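Going Up, Going Down: How Soccer Leagues Swap Teams

I grew up in Nesport, where the soccer team was pretty bad, and I loved them anyway. One May my aunt came in from the kitchen radio looking like she'd lost her keys down a drain. "We're down," she said. I was six. Down where?

So let me explain it the way I wish she'd explained it to me! 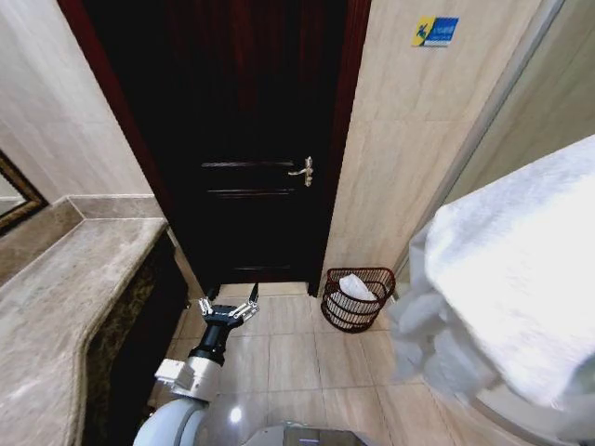 In lots of countries, soccer leagues are stacked on top of each other like bunk beds. The best teams play in the top league, the next best play in the one below, and so on. Every spring, the teams that finish at the bottom of one league drop into the league underneath. Grown-ups call that relegation (rel-uh-GAY-shun). The teams that finish at the top of the lower league move up, and that's promotion. Think of a door between the two leagues, a big dark one with a brass handle like the one in the photo. It stays closed all season, and then in May it swings open and a few teams go through in each direction.

How do they decide who moves? Points. You get three for a win, one for a tie and zero for a loss. At the end everybody gets lined up in a table, most points first. 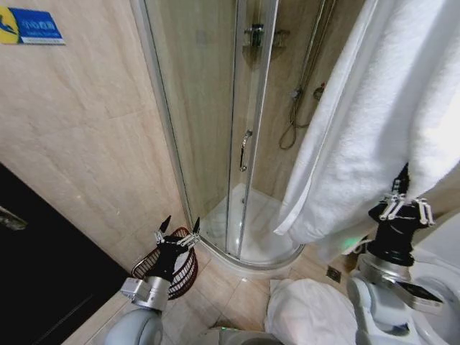
Corner shower with curved glass panels.

Let's try it with a real finish. Vasell and Curkano both ended the season on 47 points, and only one of them could go up. Uh-oh! In their league you look at goal difference next. Take all the goals a team scored and subtract all the goals it let in. Vasell had the bigger number, so Vasell went up, and Curkano had to wait another year (my cousin lives in Curkano and still won't discuss it). 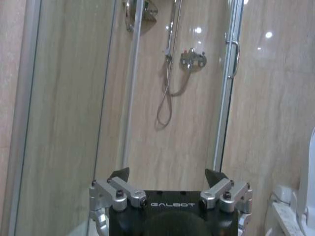 Going up is exciting, but it's hard work too. The other teams are faster, and they usually have more money for players. The crowds get bigger as well. When I first went to see Gatti play, there were 400 of us and one dog. After they were promoted, I went back for a game against Vasell and the crowd was 3,457. I couldn't even get near the hot chocolate.

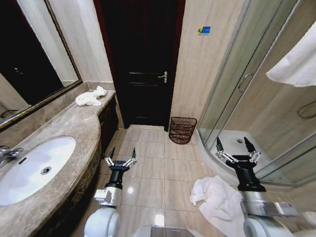

Can a team that goes down ever come back?
It can, as soon as the very next season, if it finishes high enough in the lower league. Some teams bounce up and down so often that fans call them yo-yo teams.

Nesport took four years. I was ten by then, and my aunt let me stay up way past nine o'clock to hear the last game on the radio.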